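Prekik stall project: how it went
Imtiaz Patwary, 3/6/26

So for my placement project I picked forced labour in hand car washes and cleaning firms, mostly because I walk past two car washes on my way to college and had never once wondered who works there. Prekik, the small charity that took me on, let me run their stall at the Ornthorpe community fair. I was thrilled (and a bit terrified!).
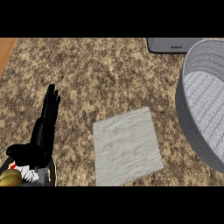 My plan was a short quiz on spotting the signs, things like workers with no gloves or someone else holding their passport. I had 100 quiz sheets printed and 40 came back filled in, which I was pretty pleased with. The question people got stuck on was about cleaners in private homes. A square white cloth lying flat on a granite worktop looks like nothing at all, and you would never think to ask whether the person who wipes that worktop gets paid. We ended up talking about that one for ages.

Next time I'd bring more pens and put the helpline number in bigger print. I'd also like to try the quiz at Berkance in June, if my tutor says yes. The filled-in sheets are in the blue folder in room 204.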